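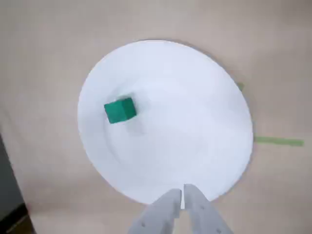
DRIRKUSANO, October 2022. The Drustel Waste Authority announced today that it will expand its food scrap collection to 147 apartment buildings in the city of Drirkusano. The service will be offered at no added charge to tenants and will accept food scraps together with plain, uncoated paper tableware.

Collection will be carried out by Subramaniam Hauling under a contract approved in April. Material will be taken to the Dalik composting site, where it will be processed for use in city parks and school gardens. Each participating building will receive brown outdoor carts and a printed guide for every household.

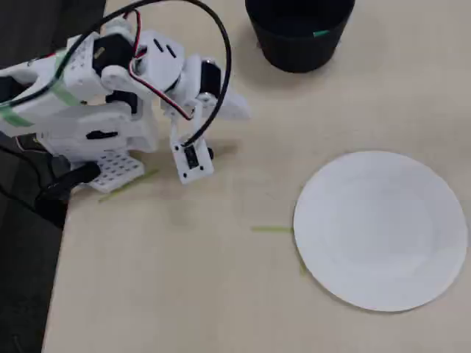 Orest Mykhailiuk said that apartment tenants had asked for this service for years, and that the old drop-off sites were of little use to people without a car. He added that clear rules at the cart would matter more than any advertising.

During the trial stage, the Authority collected 78 tons of material from buildings on the east side of the city. Of that total, 15 percent had to be sent to landfill, mainly on account of plastic bags and coated plates. The Authority has rewritten its sorting guide in response. 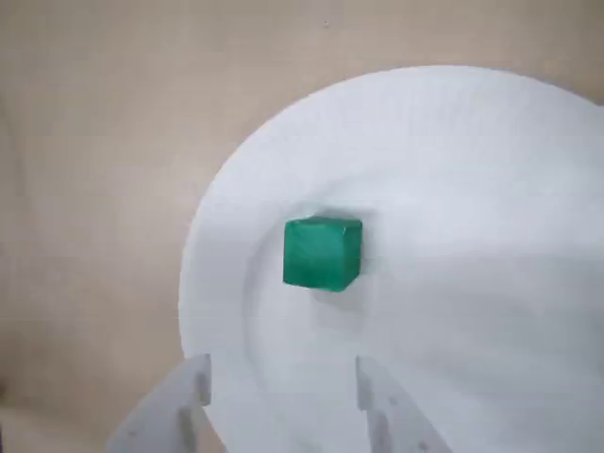 The revised guide gives separate instructions for tableware, the subject of most calls to the Authority's service line. Plates with a plastic or wax coating belong in the trash. A large, round white paper plate may go in the cart if it is uncoated, and any object left on it that is not food or plain paper, be it a fork or a small green cube, must be taken off first. Napkins and paper towels are accepted unless they have been used with cleaning products.

"The new guide is shorter, and it answers the questions residents ask," said Zihan Li, speaking for the Authority.
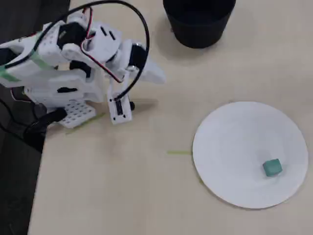
When will the carts be emptied? Crews will empty them once a week, starting at 10 a.m., on the same day as regular recycling.

Building owners will be notified by mail before carts are delivered. Tenants may request a kitchen pail from their building manager or at the Authority's front desk.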